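August, getting on for midnight

Home late again, and I've only now put the kettle on, but I want to get this down while it's still in my head. I spent nearly the whole day on the grasp planner and I think (I think!) I finally understand why it has been so moody since the update.

Kanako Ueda had been telling me for a fortnight to stop fiddling with the gripper settings and look at the timestamps, and of course she was right, bless her. The pose estimates coming out of Vustari were fine. The trouble was that the planner was asking for the transform at the moment it woke up, when it should have been asking for the moment the picture was taken, and on a busy day that left us 134 milliseconds behind ourselves. You'd never notice with something sitting still, but anything riding on the belt has wandered off by then, and the arm goes down ever so politely beside it.

So I rewrote the lookup, which came to 9 lines in the end, after all that moaning. Then I ran the recorded logs back through it and watched the error plot flatten out, and I may have made a small noise of joy that carried down the hall. I did 61 replays before supper and only two of them still looked funny, both with the flat block, where the height estimate seems to jump about. I suspect the plane fit, but I was too tired to trust my own suspicions and left a note in the Werkusness tracker for the morning.

Kanako wants to try the whole thing at full belt speed tomorrow. I'd sooner creep up on it, a bit at a time, and tidy the collision model for the second arm's base first, as it's still a plain box I drew in a hurry last winter. We'll probably meet in the middle, as we usually do, over her good biscuits. Must remember to bring the milk, and to back up the config before I touch anything.

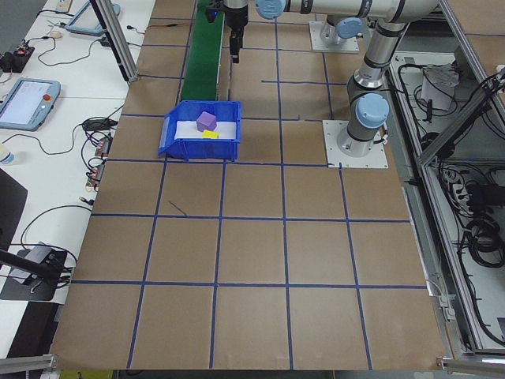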